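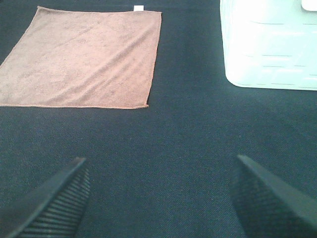

Tan microfiber towel laid out on dark navy fabric, tag at the top edge.

Microfiber care: cut the tag or leave it?

skomov_9
I run 19 of these for glass and paint. Cutting the tag leaves a stub that is stiffer than the tag was. What is everyone doing?

bovent
Leave it. Fold so the tag ends up inside. Cut into the hem stitching once and the edge unravels.

N. Cabello
Disagree. On soft paint the tag is the hardest part of the towel. I take it out with a seam ripper, 2 stitches at a time, and the hem holds.

bovent
Depends on the hem. If the tag is sewn in under the same thread, you have opened the hem.

N. Cabello
Then close it again with polyester thread. Five minutes.

prosent
Separate point - dark woven fabric sheds. I can see a few specks on yours. I would fold on a bare plastic lid and check the nap before it goes near a panel.

skomov_9
Fair. The creases bother me more. There is a long diagonal one that comes back after every wash.

Demetrio Segura
Dryer on low, no softener, out while still slightly damp, then flat. Do not iron it, the fibers melt.

bovent
Low heat yes, damp no. Damp towels in a closed drawer smell by morning.

Demetrio Segura
I said flat, not in a drawer.

skomov_9
Trying the seam ripper on one towel. The rest keep their tags for now.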